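Sample Day at Posstead

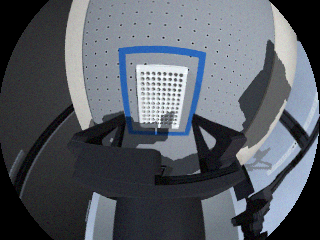

A white well plate on the gray work surface.

Monday, 6 a.m. Still dark out. Posstead station, platform side, folding table, banner that wouldn't stay up. Sostano had sent 3,181 sachets of the new lemon drink and one apron.

"Free sample? It's lemon."

Nope. Nope. A kid took three.

By nine I'd handed out 988. The target was 1,341 before the Istport express, and the guy from Deák kept texting – how's the mood, send the mood. What mood? People had trains.

Then the express came in early and the doors opened and they all just came at me, hands out, coats, bags, a dog. I stopped saying lemon. I stopped saying anyting.

Phone buzzed. Mood?

I typed "thirsty" and opened the next box.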